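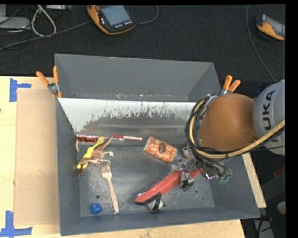

**Who can join the working group on safe practice for robot picking cells?**
Anyone who runs, fixes, programs or audits one. No degree needed, no company sponsor needed.

2023-07-02, second call

We're writing a plain-language practice guide for small shops. Working title Sandesov. Need people who'll read drafts and argue with them.

What's in the draft so far:

- pendant placement, who holds it, who's allowed to hold it
- hand guiding and reaching into a bin. When, and in what mode
- cable and hose routing near the tool
- floor and table markings (tape counts, but say what it means)
- restart after a stop. This part is weak, help wanted

What you'd do: read 30 pages, send comments, join 5 calls. Remote. One in-person day at the Dirari shop in January, travel paid. Fee is $435 for reviewers, $937 for section leads, paid when your section is signed off.

Want especially: second-shift operators, maintenance techs, anyone who has done a risk assesment on a cell that gets changed every week. Integrators fine too but we have plenty.

Not looking for sales people. Sorry.

To apply: half a page on what you work with and one rule at your site you think is wrong. Skip the resume. Send to Dalibor Sokol or leave it at the Nastix front desk, attn. Miroslava Hubáček. Say if your employer needs to aprove it first, we have a letter for that.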